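Tarnar Push Cart review: two months of walking with it

I carried my own bag until this August. I'm stubborn about it, my dad carried his into his seventies, and I liked the idea that I would too. Then my left shoulder started clicking on the back nine and my playing partner, Vinzenz Camenzind, who has pushed a cart since before it was fashionable, told me to stop being a hero and buy some wheels.

So I bought the Tarnar. It's a three-wheeler, it folds in two moves, and it cost a good deal less than the one Vinzenz uses (he has the big Talebi, which is lovely and weighs as much as a calf). I've had it out for 15 rounds now, nearly all of them at Rurstead, where I'm a member, plus a couple of trips up to Nilisell for the away matches.

Setting it up

Out of the box you only have to clip on the wheels and screw in the umbrella holder. I did it on the kitchen floor while the pasta was boiling. The instructions are one sheet with drawings and no words, and drawing number 5 shows the front wheel facing the wrong way, so don't panic when yours doesn't match! Just push it in until it clicks.

Folding took me longer to get the hang of. There's a gray lever under the handle and a second one lower down on the frame, and you have to do the top one first. If you do the bottom one first the whole thing sags like a tired horse and you end up in the parking lot with people waiting for your space. After a few rounds my hands learned it and now I don't think about it.

Folded, it goes in the back of my hatchback sideways with the bag on top. With the wheels on it's a squeeze. With the wheels off it's easy, but then you've got loose wheels rolling around every time you brake, and I got tired of that pretty fast.

On the course

Rurstead is hilly. If you don't know it, the 7th goes up the side of what I would call a small mountain and the scorecard calls a "gentle rise." Carrying up there used to leave me puffing over my second shot, and I'd usually chunk it. Pushing, I get to the ball with some breath left. I still chunk it sometimes, but I can't blame my lungs anymore.

It rolls really well on short grass. One hand is enough on the flat, and it tracks straight, which I can't say for the old rental carts in the pro shop that all want to visit the pond. In longer rough the front wheel gets a bit grabby and I turn around and pull it behind me. Sidehill is where it's weakest. With a full staff bag on, it leans, and on the 12th I've had it go over on me 2 times, both when I let go to look at a yardage. It's much better with a light carry bag. If you own one of those giant tour-style bags, get something with a wider stance.

The brake is a foot pedal on the left rear wheel. Press down for on, flick up for off. Pressing down is great. Flicking up with a golf shoe is hard on the toe, and the edge of the pedal has already marked the leather on my good pair. I'd love a hand brake on the next version.

The bits and pieces

The console on the handle has a scorecard clip, slots for tees, a ball tray and a drink holder. The scorecard clip is strong, maybe too strong, as I've torn the corner off a card getting it out. The drink holder takes a normal bottle and nothing wider, so my insulated one rides in the net underneath. I really like the net, by the way. It holds a rain jacket, a sandwich and the towel, and it hangs low enough that nothing falls out on the bumps.

There's a bag strap top and bottom, both stretchy with a hook. The bottom one is fine. The top one lets the bag twist, and by the fourth hole my putter has usually wandered around to the back. I put a strip of rubber shelf liner behind it and that has mostly cured the problem.
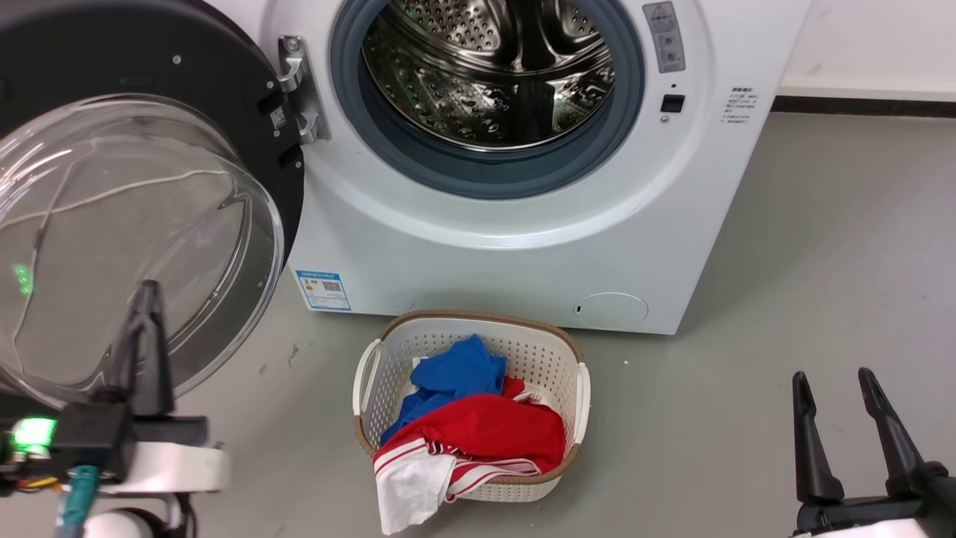

Wet days deserve their own mention, because we get plenty of them. The umbrella holder works as long as the wind behaves. It's plastic where it screws into the handle and it has a wobble I don't trust, so in a proper blow I take the umbrella out and just get rained on. The wheels are solid foam, no air to worry about, and mud wipes off them with a wet rag. Grass clippings get packed in around the axles, though, and if you leave them there they set hard. I pop the wheels off every few rounds and go at it with an old toothbrush.

Has it changed my golf? A little. My handicap hasn't moved, but I finish rounds feeling like I could play a few more, and the shoulder has stopped clicking. I also chat more. When you carry, you sort of march along looking at your feet, and with the cart I stroll up next to whoever I'm playing with. Vinzenz says this is a drawback.

Would I buy it again?

Yes, for the price, and for someone with a smaller bag. If your course is flat you can stop reading and order one. If it's steep and you carry everything you own, try the Talebi first and see whether you can bear lifting it into the car. I'd take off a point for the brake pedal and half of another for the top strap.

One last thing for anybody ordering: the winter mitts are sold separately, and they're listed under "accessories, other" on the Tarnar site, down past the headcovers. Mine came in a size that fits my husband.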